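## 3. Teardown of the second tower

Author: Velimir Radonjić, 21 Aug 2021

The Plever tower was laid on its side on the slatted bench and the side panel taken off. Work followed the order in section 2: processor and cooler first, then cards, then drives. The memory test limit was set at 20 minutes.

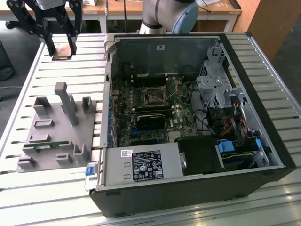 *Figure 2. Tower interior, CPU socket empty, graphics card still seated.*

The power supply stays in the case until its cables are labeled. Drive carriers have blue release tabs and need no tools. The socket must be covered before the board is moved. Screws go in the tray marked Pan, sorted by length. Open item: source of a replacement cooler.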